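Search this site
Search

The Year I Learned to Mend My Own Sweaters

Last updated 5/29/19

The first sweater I ever fixed was a gray wool thing from my college years, and I fixed it badly. I used the wrong yarn, I pulled every stitch too tight, and the elbow came out with a hard little knot in it about the size of a walnut. I wore it anyway. I wore it to dinner at my sister's and leaned on that elbow all night like I was showing off a new watch!

That was in December, and I'd had the sweater in a bag at the back of the closet for five winters by then. I kept meaning to throw it out. Then the moths got into everything else (two cardigans, a scarf, my one good coat) and I was looking at a pile of clothes I couldn't afford to replace, so I asked my neighbor Wubit Alemayehu if she knew anyone who did repairs. She said she knew someone who taught people to do their own, and would I please stop paying other people to sew on my buttons.

So I went to Sosina Weldu's class. It meets upstairs from a shoe shop called Oosthuizen, in a long room with terrible heat and wonderful light, and it costs 20 dollars if you bring your own yarn and 22 if you don't. I didn't, and I've regretted the color I picked out of the basket ever since. It's a sort of mustard. It's on three of my things now.

Sosina starts everybody on a square of knitted fabric with a hole cut in it. You weave the yarn over and under across the gap, one way and then the other, and what you get looks like a tiny potholder. Mine looked like a potholder somebody had stepped on. The man beside me, Kadir Çınar, did a perfect one on his first try and then spent the rest of the evening apologizing for it, which made it worse.

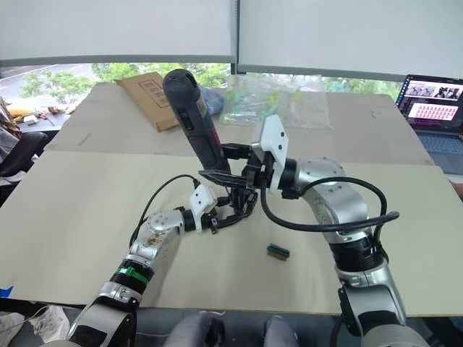
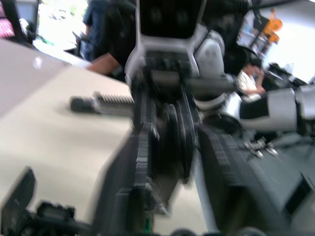
What I hadn't expected was how much I'd like the waiting part. A decent darn on a sock heel takes me most of an evening, and I can't look at my phone while I do it, and I can't really follow a TV show either. I can listen to the radio, so I do. I know a great deal about local zoning now.

I also got very opinionated about wool. The stuff I started on was Tornell, which comes on little cards and is fine for socks, but it's too thin for a heavy sweater unless you double it. Kadir swears by Demeditz and will press it on you if you stand still. I've tried it, and I think it's a bit hairy – I haven't told him. For anything soft I unravel a few inches from inside the side seam, if the sweater has a seam with anything to spare, and then the color matches exactly and I feel like a genius for a week.

There are things I still can't do. Ribbing defeats me. Wondimu Workneh, who has been coming to the class longer than anyone, can rebuild a whole cuff so that you'd never find the spot, and he has shown me how on two separate evenings, and both times I nodded along and went home and made a mess. He says he unpicked his first cuff 151 times. I don't believe that number for a second, but it was nice of him.

The other thing I can't do is leave other people's clothes alone. I was in line at the pharmacy and the woman ahead of me had a run starting at the shoulder of a really beautiful blue pullover, and I stood there with my prescription, dying to say something. I did say something, in the end. She was very polite! I told her to catch the loop with a safety pin until she got home, and she said she'd been tucking it under her bag strap for weeks.

My good coat is still waiting. The holes are in the front, right by the second button, and woven cloth is a whole different business from knitting. Elisa Negri, who used to do alterations, has offered to sit with me and go through it thread by thread, but she wants me to practice on an old blanket first. I've got the blanket. I've cut the hole in it, too, and it's over the arm of the couch with the needle stuck in the corner so I don't sit on it again.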